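The Blue Plate

By Noemí Zamudio
January

Every winter, when the light over Loltar went thin and the buses started running late, Dayana Zavala baked for people who had not asked her to. She had done it in her mother's kitchen, and then in her own, and now that she was past sixty and had knees that complained on the stairs, she saw no reason to quit. She baked the way other people telephone.

The twisted rolls were her favorites, because they forgave you. You could pull the dough too long or fold it crooked (she very often did both, talking all the while) and still the ridges came up brown and the glaze went on shiny, and whoever got the roll would turn it over in their hands and look pleased before they had even tasted it. She liked to set one down on a bare white table, with no napkin and no fuss, and let the color do the work.
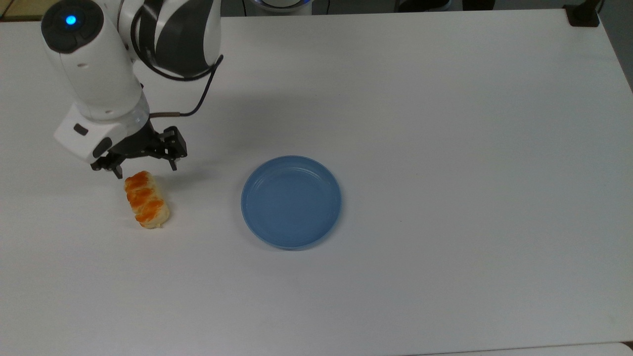

Evaristo Comes By

Evaristo Maldonado had the apartment across the landing, and he arrived at ten past four with his scarf still on and his glasses fogged.

"I smelled it from the second floor," he said.

"You smelled it from your own door, where you were standing," said Dayana, and she went to find the plate.

It was a round plate, light blue, shallow, with a little raised rim, and it had belonged to a set once, back when she and her sister Azucena rented the rooms over the Sönmez shoe shop and owned hardly anything but dishes. The others had gone the way dishes go. One broke in the move to Fuvham, a couple more at a christening, and the rest she suspected Azucena of keeping, though they had agreed years ago not to discuss it. Dayana held that bread tasted better off blue. Evaristo held that it tasted best off nothing at all, straight from the hand, and they had been having this argument so long that neither one listened to the other's half of it anymore.

"On the plate," she said.

"It was nearly on the plate."

"Nearly," said Dayana. 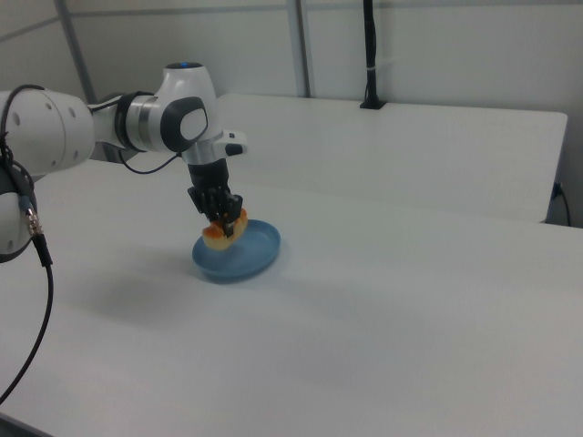 What Azucena Wanted

The telephone rang before the coffee was poured, and of course it was Azucena, calling from her warm house to ask whether there was any bread left and whether Yeison could come for it on his way home from work. She didn't mention the plates. She did say, in a roundabout way that took most of five minutes and passed through a cousin's wedding and the price of butter, that she had been cleaning out a cupboard, and that there might be something in it Dayana would want to see.

Dayana stood with the receiver against her ear and looked at the pale end of a roll, where the crumb showed yellow under the orange, and she found that she was smiling like a fool.

"Tell Yeison to bring a bag," she said. "And tell him to bring whatever it is in the cupboard, wrapped in a towel, and not to swing it."

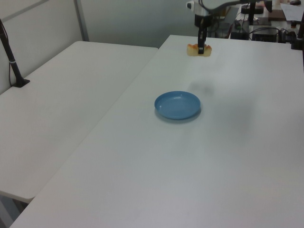
"How many did you two have, to begin with?" Evaristo asked, when she had hung up and come back to her chair.

"Six," said Dayana. "Six blue ones, and a big white one for the fish, and we ate off them every night for 3 years. Now take your scarf off and sit down. He won't be here before dark, and I'm not going to tell you about the fish with your coat on."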